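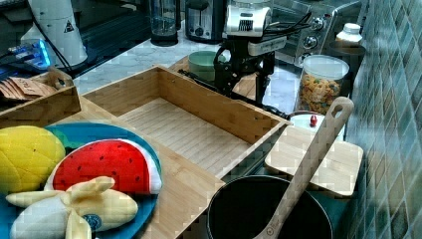 The tray in its place on the worktop, with the plush fruit on the blue plate.

Kitchens > Worktops > Interviews

Print this page | E-mail this page

Keeping a worktop in order with trays and boards

2018-12-13

The kitchen at Grorniver is used for short courses on storage, and its worktop carries more than most. The course leader, who has taught there since June, works to one rule. "Anything that stays out must have a base under it," she said. "A tray, a plate or a board. Then you can lift the group and wipe underneath."

The tray is kept empty between sessions. "It is a landing place," she said. "If it is full at the start, things go straight on the marble." Packets are treated differently. They stand on edge in a smaller wooden box, overlapping in a row, so that each can be pulled without moving the rest.

She uses plush food for practice. Learners move the lemon, the melon slice and the banana many times in a morning, and real fruit bruises. The plate was chosen for its size. "A large round plate shows you at once when you have put too much on it."

Her course notes, issued under the name Kjærgaard, list 348 small kitchen items by the base each should stand on. Pots have the shortest entry. The spoon or spatula stays in the pot if it is in use that day, and goes in a drawer if not.

On boards she was more exact. A board with a groove goes in the middle of the counter, with one bowl on it at most. Dry goods go in clear canisters with lids, and the toaster and oven stay along the back. "I allow 15 minutes for the full reset," she said. "With practice it takes less."
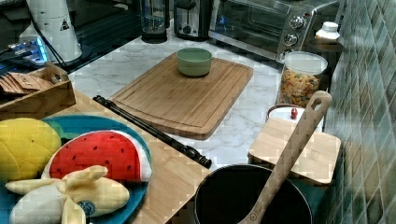
Reader comments (3)

The Torker trays I bought have a slatted bottom too. Crumbs collect between the slats. Do you line yours?

We tried the one-bowl rule at Cirarthorpe. It lasted until the baking started.

Is there a minimum depth for the counter? Mine is 240 mm beside the hob and a board will not fit lengthways.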